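This website uses cookies to remember your settings. Accept | Read more

Sep 16, 2019
By Edgars Rätsep

Progress report to the Paulauskas Fund: the touring opera for small towns

This report covers the work from the spring until now. I will start with the casting, as you asked about it in your last letter. All the solo parts are now filled. The soprano who was to sing the miller's daughter has taken a contract in another country, and we heard 28 singers before we chose a new one. She is young and has a lighter voice than we had planned for. The conductor has therefore moved one aria down by a half tone and cut the horn from its second verse. I was against the cut at first, but after the piano rehearsal I agreed with him.

The orchestra remains at the reduced size which you approved. We still have no second bassoon for the performance in Funby. Two players have been asked and one of them will answer soon. If both say no, the cello will take the most important bars, and the parts for this are already written out.

We will give four performances in October. The first is in Prekville, in the old concert hall, which has 520 seats and a very dry sound. We visited the hall in June with the stage designer. The stage is less deep than on the drawing we had received, so the staircase of the second act has been made narrower. The chorus will enter from the side aisle. The change has cost us 2695 euros, and we have taken this sum from the reserve, not from the singers' fees. The receipts are attached to the financial part of the report.

Ticket sales in Prekville are good and almost half of the seats are sold. In Funby the sales have only just opened - the posters came back from the printer with the wrong starting time and had to be made again. I regret this delay. We have now agreed that two persons read every text before it is sent out.

The surtitles are translated and the language teacher at Sarkeo has corrected them. She asked for shorter lines in the quartet, where the audience must follow four opinions at the same time. We will test them on the screen at the first stage rehearsal.

The remaining task is the packing for the tour. Costumes and music stands travel in the van, and the list for these is finished. For the small items we have chosen simple solutions that cost little, such as an open cardboard box divided into compartments, with yellow tape along the front edge. Flat papers can lie in the front compartment and small packages can stand in the ones behind. The stage manager will carry the small items herself, and the next report will include her notes from Prekville.
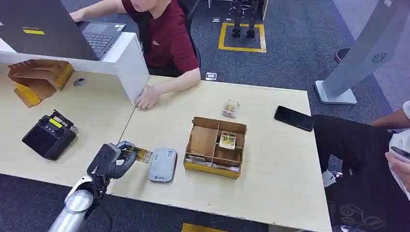
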